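Plates keep falling over in my new dish rack
Jolene Rakena
I bought a small Skusta rack in October. The 24 cm plates stand fine, the 28 cm ones fall. What do I do wrong?

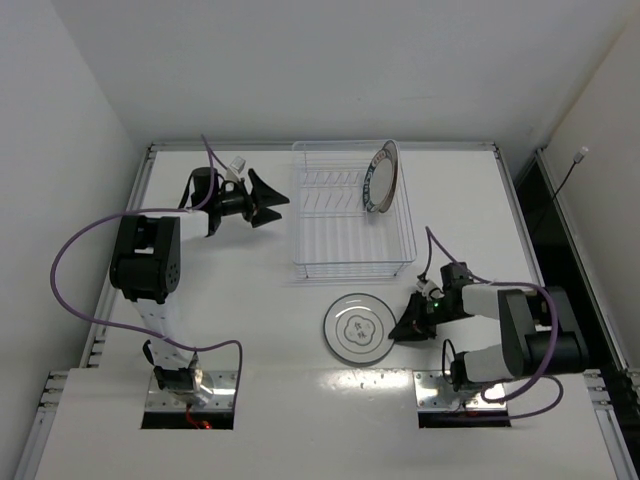 Rusnák
Big plates need the back row, where the wires are closer. First put the rack on a flat surface, like the white one in the photo, and fill it after. Mine holds 11 plates this way.

Drerell
Same problem here. I just dry the big ones with a towel.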